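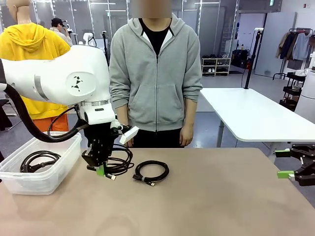

Macarena Requena would like people to stop throwing out good cables just because they are in a knot. She made the point on Saturday, when Jenach opened its cable sorting table to the public, and it is the idea behind the company's new Fluvel reuse program.

Fluvel takes in spare USB cables and power cords from homes and offices, coils them, and sorts them by connector. Sorted cables go into clear plastic bins and are offered free to schools and repair groups. Jenach has set aside 400 bins for the first season. 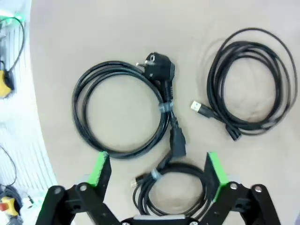
Coiling guidance from Nisha Bhardwaj, Program Manager, Fluvel:

Each cable gets its own coil, wound loosely enough that the cord is not bent hard at the plug. A short band of tape or a strap holds the loops together — never a knot. Power cords with a European-style plug are kept apart from USB cables. Anything with cracked insulation or a bent pin goes to recycling.

Drop-off is open to all, with a limit of 101 cables per visit.

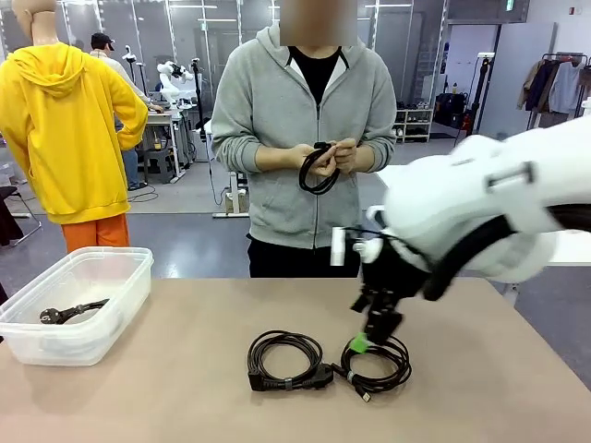
Telmo Calvo asked whether people need to untangle their cables before bringing them in. They do not. Tangled cables are welcome, as are cords with no matching device. Chargers with batteries inside cannot be accepted.

Drop-off hours start at 9 a.m. Press questions go to Liesbeth Stevens at the Jenach front office, extension 652.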